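Section 7: Preparing and Storing Team Kit

This section applies to all shirts issued under the Stitetti club kit scheme. It should be read together with Section 5, which covers issue and return of kit. The current version took effect on Friday, July 21, 2023 and replaces the sheet previously supplied with each Cloltum storage crate.

7.1 Before washing

1. Check each shirt against the kit register. The register number is printed on the inside hem label.
2. Turn the shirt inside out and empty any pockets.
3. Treat grass and mud marks with cold water and a mild soap. Leave for 34 minutes and rinse.
4. Place shirts with red and white sections in a separate load. They must not be washed with plain white shorts or socks.

CAUTION: Do not use bleach on any part of a two-colour shirt. Bleach may weaken the stitching where the colours meet.

5. Wash at 30 degrees on a short cycle. Powder or liquid may be used. Fabric softener must not be used on shirts with printed numbers.

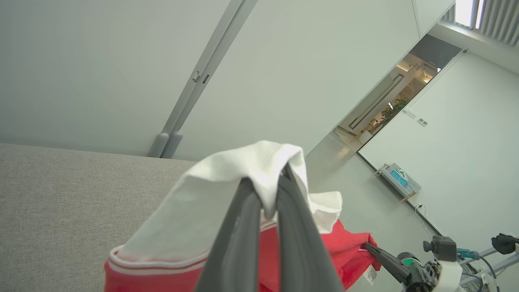
7.2 Drying

1. Remove shirts from the machine as soon as the cycle ends. Shirts left in a damp heap may pass colour from the red panels to the white.
2. Shake out each shirt and pull the seams straight by hand.
3. Hang shirts by the hem on a covered line, or lay them flat on a Pustico drying rack. Do not hang by the sleeves.
4. Keep shirts away from direct heat. Tumble drying is not permitted for any item in the scheme.

Note: Drying times vary with the weather and with the room used. A shirt is ready for storage when the cuffs and neck trim are dry to the touch, as these parts hold water longest.

7.3 Folding

All shirts are folded to the same size so that a full set fits in one crate.

1. Lay the shirt on a clean, flat surface and smooth out the body.
2. Fold one sleeve inward across the body and smooth it flat.
3. Repeat with the other sleeve.
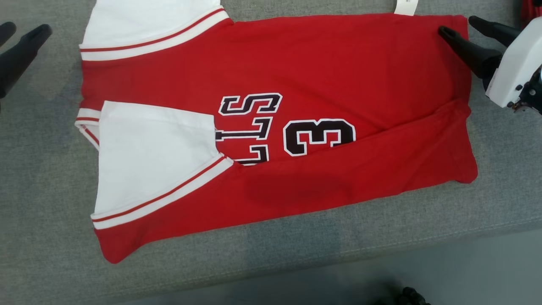 4. Bring each side of the shirt in towards the middle, keeping the long edges parallel.
5. Fold the hem up to meet the shoulders, then fold once more if the shirt is an adult size.
6. Turn the finished shirt over. On numbered shirts, the number should be readable without unfolding.

Note: Long-sleeved goalkeeper shirts are folded in the same way, with each sleeve doubled back on itself at the elbow.

7.4 Packing and storage

1. Line the crate with the cotton sheet supplied.
2. Place the shirts in number order, lowest number at the front.
3. Complete the contents card and place it in the window of the crate. Missing or damaged shirts must be entered on the card and reported on Form 97.
4. Store crates off the floor in a dry room. Crates may be stacked up to 5 high where Hellström shelving is fitted. They must not be stacked on other shelving.

CAUTION: Do not store kit in sealed plastic bags. Any moisture left in the fabric may cause mould and a lasting smell.

5. Open each crate once a month during the close season and refold any shirt that has slipped. Enter the date of the check on the back of the contents card.

Repairs to seams, trim and numbers are covered in Section 8.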